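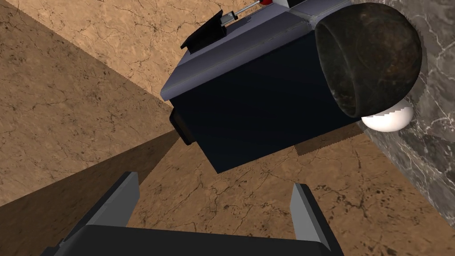
Navy block with domed end, from below (computer render)

To: cistern list
Subject: Re: Brown water after the dry spell, and is my tank too small?

Replying to this in pieces, below each part. I have been on rainwater only at our place outside Nason for long enough to have made most of these mistakes myself.

> We moved in last spring and the house is on a 3000 gallon concrete
> cistern, buried, fed from the main roof only. The garage roof just
> drains onto the ground. No well. There are two adults and one child.
> Through the summer we were careful and got by, but we had one load
> of water hauled in, and a few days after that the cold water started
> coming out tea colored. It clears up some if you let it run, then
> it comes back the next morning.

The hauled water didn't bring the color with it, most likely. The hose did it. When a truck empties into a low tank, the water goes in fast and hits the bottom hard, and whatever has been lying there for years gets lifted up. In a concrete tank that is roof grit, leaf bits and pollen. It can take more than a week to settle again, and if your pump intake is close to the floor you will be drawing it into the house that whole time.

Two things to do. First, ask the hauler to fill more slowly, or put a length of wide pipe under the hatch with an elbow on the bottom turned up, so the water comes out going upward. Ours is four inch drain pipe from the hardware store and has been in place for six years. Second, find out where your intake is. If it is a plain foot valve sitting a hand's width off the floor, change it to a floating one. That is a ball on a short hose, and it draws from a little below the surface. You do lose the use of the last few inches in the tank. I would not want to drink those anyway.

Clearing when you run it and coming back in the morning is a bit different. That can be sediment that has dropped out in the pipes overnight. It can also be the water heater, if you see it on the hot side too, or old galvanized pipe. Fill a clear glass jar from the cold kitchen tap first thing, before anybody has used water, and leave it on the counter until evening. If a layer drops to the bottom, it is sediment and a filter will take care of it. If it stays evenly colored with nothing on the bottom, then it is dissolved, from leaves or from iron, and a sediment filter won't touch it.

> The filter setup is one blue housing in the basement that was here
> when we bought the place. The cartridge in it now is a 10 micron.
> I changed it when the color started and it was plugged in four days.
> At that rate I will be spending more on filters than on water.

A single 10 micron cartridge is trying to do everything, so it plugs. Put a coarse screen ahead of it, the kind with a clear bowl and a valve on the bottom that you open to flush. After that keep your 10, and if you want to go finer than that, add it third. I have three Panyasiri housings in a row, with a shutoff at each end and a pressure gauge before and after. When the two gauges read far enough apart I change the first cartridge. The gauges were cheap and I should have put them in at the start. I used to change everything on the first of the month whether it needed it or not.

Don't buy a lot of cartridges until you have dealt with the bottom of the tank. You would only be filtering mud.

> The other thing is the pump. It is a Lirkivov, the jet type, and it
> now kicks on and off every few seconds when a tap is open. It did
> not do that when we moved in.

That is the pressure tank and not the pump. The air side has lost its charge or the bladder has gone. Shut off power to the pump, open a tap and let the pressure go all the way down to zero, then put a tire gauge on the valve at the top. It should read two pounds under whatever pressure your pump switches on at. If it is low, pump it up with a bicycle pump or a small compressor and see if it holds for a few weeks. If water comes out of the air valve, the bladder is torn and you need a new tank.

Please don't leave it. Short cycling is what kills those pumps. I let mine go for most of a winter and ended up buying the tank and the pump both.

> So my real question is whether 3000 gallons is enough, or do we
> need to put in a second tank. One contractor told us we need at
> least double. He also sells tanks.

You can work this out on paper. Every inch of rain on 1 square foot of roof gives you a little over six tenths of a gallon. Measure the footprint of the house including the overhangs, and don't bother about the slope, it makes no difference. Multiply it out, and take off a fifth for splash, gutters running over, and the first part of each rain that you ought to be throwing away.

Then your use. I wrote down our meter reading every morning for a long stretch, and with the three of us it averaged 80 gallons a day for the household. That is with a front loading washer and no outside watering. Before we changed the toilets and the washer it was 146. Nothing else we have done has made as much difference as that, and it cost less than a tank.

At 80 a day, a full 3000 gallon tank lasts you 37 days with no rain at all. At 146 it is 20 days. Look up the rain records for your nearest station and see how often you get a dry run longer than that. Where we are, September is the month to worry about. I would want to start it with a full tank, and in a normal year we do.

Before paying for a second tank I would put gutters to the garage. You already own that roof and it is giving you nothing. If the garage is higher than the tank inlet it is just pipe and a bit of digging. If the cistern is overflowing in the spring and empty in late summer, then yes, more storage would help. If it hardly ever overflows, a second tank will sit there half empty along with the first one, and you need more roof or less use.

Do check what the garage is covered with. Plain metal is fine. If it is old wood shingle or has been treated for moss, I would leave it off the drinking supply.

> Last, has anyone had their cistern cleaned, and can I do it myself?

Have it done. Do not climb into it. I know people who do it and I am not going to argue with them again on this list, but a buried tank with one hatch can have bad air in it with no smell whatever, and the person who goes in to help is usually the second one hurt. There is an outfit out of Plikora that vacuums the floor from the hatch with a long wand and leaves most of the water in place. We had it done the year before last. It took them a morning. They want the tank down to a foot or two, so plan it for when you are low anyhow, and get it done before the fall rain starts.

Ask them to shine a light around the walls while they have the lid off and tell you about any cracks, or any roots coming in at the inlet pipe. Ours had roots as thick as a pencil at the joint. We had no idea.

When it is filled again, shock it with plain unscented bleach, run every tap until you smell it, leave it overnight, and flush. Then send a sample in to a lab before drinking it. The test bottles have to be back the same day, so pick them up first and draw the water on the morning you are driving in. If you don't have a UV light after the filters, think about that before a second tank too. Water with color in it blocks the light, so it has to come after the rest is sorted out.

So the order I would go in:

1. Pressure tank charge, today if you can.
2. Jar test.
3. Tank cleaned, floating intake put in while the lid is off.
4. Screen ahead of the 10 micron.
5. Garage gutters.
6. Read the meter for a few months, then decide on the tank.

If you post your roof size and what the jar looks like, someone here can check the arithmetic. It would also help to know if there is any kind of first flush diverter on the downspouts now. You didn't mention one. If there isn't, add that at number 4 and move the rest down.

One question of my own for the list while I am writing. The rubber gasket on our hatch has gone hard and the size is no longer sold. Has anyone cut one from sheet stock, and what thickness did you use? The groove is three eighths wide.

_______________________________________________
To leave the list, send a blank message with the word
unsubscribe in the subject line. Please trim your quotes.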